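Five Minutes with Mélanie Thibodeau, Who Has Broken 857 Brackets

Oct 1, 2024

Mélanie Thibodeau keeps the good failures on her windowsill. The dull ones go in a bin by the door of the Stosska lab, where she is finishing a doctorate on fatigue in cast suspension parts.

"A clean crack is a nice afternoon," she says. "A messy one is a chapter."

Her newest paper, written with the test group at Duton, follows 857 aluminum brackets from first load to last. One of them held on for more than 3261 hours. She had budgeted for far less and had to postpone a trip to Sastalley to see her parents, who were told a bracket was to blame. "My mother asked if it was at least an important bracket."

It holds up a brake line.

The reviewers wanted the whole section on surface finish rewritten. She rewrote it, and they asked for the old one back — with one comma moved. "I thanked them for their careful reading," she says, in the tone of someone reading from a card. 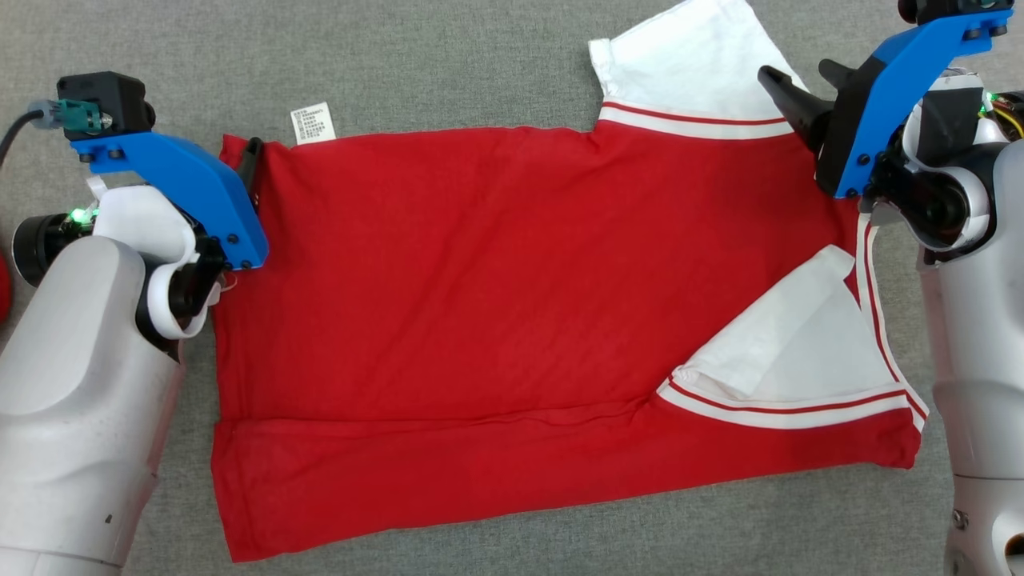

What comes next

She defends in October and then joins Ağca, a small supplier that would like its control arms to weigh less and cost nothing. Will she miss the lab? She thinks it over for a while.

"I'll miss the windowsill," she says. "They've put me in an office on the inside."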